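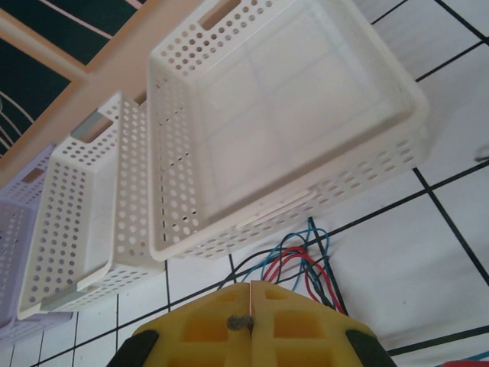

Drarus Word List, release 6

Drarus is a list of words that people use at home for the things they keep other things in: boxes, bins, baskets, jars, tubs, sacks, drawers. It was collected by letter and by telephone in the town of Cilleta and in the villages of the Samonte valley. This file explains what is in the list, how it was made, and what you should be careful about when you use it.

What is in the folder

entries.csv - the list itself, 1,000 rows, one word or phrase in each row
speakers.csv - 320 rows, one for each person who answered
places.txt - the names of the villages and the short codes for them
questions.txt - the questions as we asked them, with the changes between releases
oldspelling.csv - only for people who still have release 4 or earlier

All files are UTF-8 text. The separator is a semicolon, because many of the answers have commas in them. If your program opens the file with everything in one column, please change this setting first before you write to us.

Columns in entries.csv

word: the answer as the speaker said it, in the spelling of the Vivetti dictionary where the word exists there, and in our own spelling where it does not.
plain: a short meaning in everyday English.
thing: the kind of container. We use one of box, basket, bag, jar, tub, drawer, other.
made_of: what the speaker said it is made of. Empty if the speaker did not say.
used_for: free text, for example "onions" or "clothes for ironing".
speaker: the number that matches speakers.csv.
place: the village code.
sure: yes, no, or half. See below.

The "sure" column causes the most questions. A yes means that the speaker used the word without help. A no means that we had to suggest it and the speaker agreed. Half is for the answers of the type "my grandmother said this, I do not". In release 3 we put these together with the yes answers, and I think it was a mistake. Old words looked much more alive than they are.

How the words were collected

We sent a paper form with drawings and asked "What do you call this in your house?" After the paper came back, one of us telephoned to ask about the answers which were not clear. Most calls were made after 6 in the evening, when people were at home and not yet eating. Every speaker gave permission for the answers to be shared, with the name removed.

The drawings were made new for release 5. In the older drawings the basket for bread and the basket for washing were too similar, and many people wrote the same word for both. We asked these people again. Where they could not be reached, the row has the note "old drawing" in used_for.

A basket with holes in it

The biggest part of the list is about baskets, and inside this part the biggest disagreement is about the plastic ones. In the upper villages the old word for basket is only for something woven. A plastic one with small holes is called by the word for sieve, or with a longer phrase that means "the thing that lets air". In Cilleta everybody says basket for both and finds the question strange. The lower villages are between the two: woven or plastic is the same word, but if the container is narrow, they add an ending which normally makes a thing small and a little bit dear.

We wrote all of these under thing = basket, also the sieve words. If you study sieves, please search made_of for "plastic" and take these rows out.

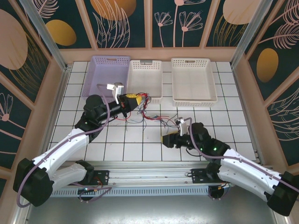
Imelda Lagman objected to this decision, and wrote that in her mother's village the sieve word for a plastic basket is a joke that became a habit, so a dictionary should mark it as humorous and keep it under sieve. She also said that the ending for narrow ones is used for any container a person likes, wide or narrow. We looked again at the rows from her village. Three speakers agree with her about the joke and the others did not mention it. For this release we left the sieve words where they are, and added "(joking?)" in the column plain for those three. About the ending she is probably right, and we will ask a better question next time.

Known problems

Older people are too many in the list. The paper form was liked by people who have time for it, and only a small part of the speakers is under thirty.

The word for drawer is missing from two villages. The page with the drawer fell out of the forms that were sent there, and we noticed it in October, after the calls were finished.

Some speakers are from one family and filled the forms at the same table. You can find them by the column household in speakers.csv. If you count words by village, it is better to take one speaker from each household.

Tub and bucket are not separated well. In the valley there is one word for both and we had to guess from used_for.

Do not use the list to decide where a person comes from. The borders between the words are soft and people marry across them.

Changes in this release

Added the answers from the last round of telephone calls.
Corrected the place code for 6 speakers who moved to Cilleta as adults. They now have the code of the village where they grew up.
Changed "half-sure" to "half" everywhere.
Removed the column tone, which only one of us ever filled in.

Use and contact

You may use the list for study, teaching and for your own dictionary work. Please name it as "Drarus Word List, release 6". If you change the spelling, please say so, because the Vivetti spelling hides some sounds and other readers will want to know which one they are looking at.

Corrections go to Florante Tolentino. Please send the row as it is now and the row as it should be, and the village you know the word from. Letters on paper are also welcome - the answer takes longer.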